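I've had the same work desk for nine years and I'm replacing it this month. Thread on desks, mostly surfaces and heights. I do pattern drafting from home, so I spend a lot of the day looking at one.

---

First thing I decided was colour. I draft in pencil on brown kraft paper and I wanted white underneath. My old desk is dark stained pine and every offcut and pin disappears into it.

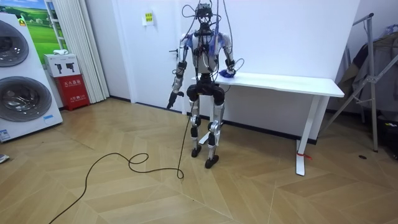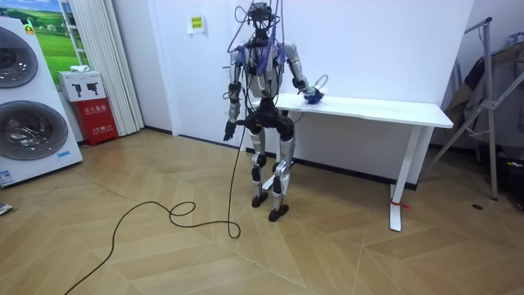
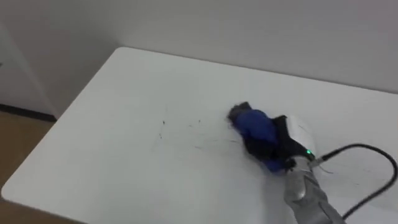 White desktops. The last one shows the grey streaks you get on matte.

---

Matte or gloss is the main argument with white. Gloss wipes clean faster but it throws the lamp straight back at you. By four in the afternoon in September I have the lamp on, and I've worked on gloss at other people's places and gone home with a headache.

---

Matte shows graphite. It also shows hand oil, which dries as a grey patch wherever your forearm sits. Warm water, a drop of dish soap, a cloth wrung nearly dry, then a second pass with clean water. Most streaks are leftover soap.

---

Don't use the melamine sponges on matte. They're a fine abrasive and they'll polish a shiny spot into it. I did this to a kitchen bench in my last rental and you could see the spot from the doorway.

---

I looked at two desks seriously. One was the Udby, 144 cm long, flat pack, white top on a steel frame. The other was a custom top from Gethin, the joinery in Pultbridge.

---

Gethin quoted $2000 for the top alone, no legs. It would have been a good top. I couldn't make the number work for a room I rent.

---

Length matters more to me than depth. A trouser leg pattern laid flat needs more than a metre, plus somewhere to put the ruler down. 144 cm does it. I tested this by taping out the rectangle on the floor with masking tape and kneeling there with the paper for a morning.

---

Tape out the depth as well if you're shopping. I had 80 cm in mind and once it was on the floor I couldn't open the wardrobe. I'm going with 70.

---

Height. Desks sold for typing are mostly too low to draft at. For standing drafting you want the top near your hip bone, a little higher if you're leaning in to mark notches. For sitting, elbow height. I do both in a day, so I picked the standing height and bought a taller stool.

---

The stool was second-hand and cost less than lunch. Replaced the felt on the feet before it touched the floor.

---

On that – floors. Mine is soft old timber and the last desk left four dents in it. Wide feet or a scrap of cork under each leg. Check the feet after a few weeks too. Grit gets into felt and then you have sandpaper.

---

Corners. I wanted rounded ones. Fabric snags on a sharp corner, and so does a hip at the end of a long day. The Udby comes with a small radius. If yours doesn't, a laminated board can't really be rounded at home without leaving the core showing. Solid timber can, with a block and some patience.

---

Ka-ming Tsao asked under my last post why I don't just put a cutting mat over the old desk. I have one. It slides, it's green, and it curls up at the edge nearest the heater. I still use it for the rotary cutter and put it away afterwards.

---

Also looked at Prustari, a paint-on finish meant for re-coating old tops. The sample pot went onto an offcut of shelf. Nice soft white, good with pencil, and it marked when I dragged the tailor's weights across it. Would be fine for a computer desk. I drag weights all day.

---

If you do paint a top, leave it far longer than the tin says before you put anything heavy on it. Dry to touch is a long way off hard. My sample still took a thumbnail after a week.

---

Cables: the only thing plugged in at my desk is the lamp, so I'm not drilling a hole. It clamps to the back edge and the cord goes down the leg with two hook-and-loop ties. Check the thickness of the top before you buy a clamp lamp. Mine opens to 5 cm and plenty of them don't.

---

Someone has asked about glass. Cold under the arms in winter, and the tracing wheel skates. No from me.

---

The old desk is going to my sister, who'll use it for seedlings. She's collecting it with the trailer. It comes apart with one hex key, which I've taped to the underside.

---

Delivery is booked for the morning, between 8 and 12. I have a coat order to finish first and the pattern for it is spread over the bed – collar pieces on the pillow, facings still to cut. I'll add to this thread once I've drafted on the new one for a fortnight.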